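Sunday, late

Today was meant to be the day I dealt with the mugs. It had been in the planner since July, in ink, between "call dentist" and "be kinder re: parking," and two of those three remain undone.

I got as far as the cupboard at home. I took everything out, stood it on the counter, and then had to make coffee, for which I needed a mug, and that set the tone. By eleven I had moved the blue ones to where the bowls live and the bowls to the top of the refrigerator, where I can't reach them. This counts as progress in the sense that the cupboard door now closes.

Mother's rule was one mug per person and one for the priest. I don't know any priests. I do seem to know the entire customer base of Codberg, who gave out mugs with every insurance policy for what must have been decades, and each of those people has at some point left one here. They don't break, either. I dropped one on the tile on purpose (semi on purpose) and it chipped the tile.

The cream one I will not discuss getting rid of. It's at work, so technically outside the scope of today, but I thought about it a good deal while wrapping the others in newspaper. Straight sides, a little narrower at the bottom, matte, nothing written on it anywhere. No slogan. No cartoon of a cat with opinions on Mondays. I paid 4 dollars for it at the Hebden flea market and the woman looked sorry for me.

It looks well on the long table, too. The pale wood has such a shine on it that the mug gets a second, blurrier mug underneath, and for a moment I own a pair. It was standing next to the tall black wire stand with the board on top, on the left, handle toward the wire. 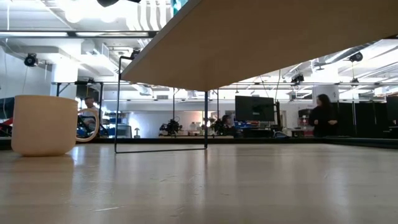 Marlene Kröger thinks I am sentimental about crockery and would like it known that a mug left out on a shared table is a shared mug, that this was settled long before I came, and that if I want it to stay mine I should keep it in a drawer like an adult. She drinks from a glass jar that used to hold pickles, so I take her views on tableware under advisement.

A drawer! The whole pleasure of the thing is seeing it across the room when I'm in the middle of something dull. Also my drawer is full. It has the Falholm catalogs in it, and the good scissors, and a quantity of soy sauce packets I'm not ready to talk about.

After lunch I did the box for the thrift store. I wrapped eleven and unwrapped three, one for having a nice weight, one for being from Skurik, where it rained on us the entire week and we were very happy, and one that I simply missed. Barış Ersoy came by for the ladder and left with two more from the box, so the box is now mostly newspaper. He said they were for his porch. He doesn't like coffee. I think he felt bad for them.

Tile glue is 3 dollars at the hardware store and they close at five on Sundays, as I learned at ten past.

Tomorrow: ladder back from Barış, bowls down from refrigerator (see ladder), dentist. And I'm going to take the cream mug off that table before Marlene gets in and wash it properly, with the good sponge, and put it back exactly where it was.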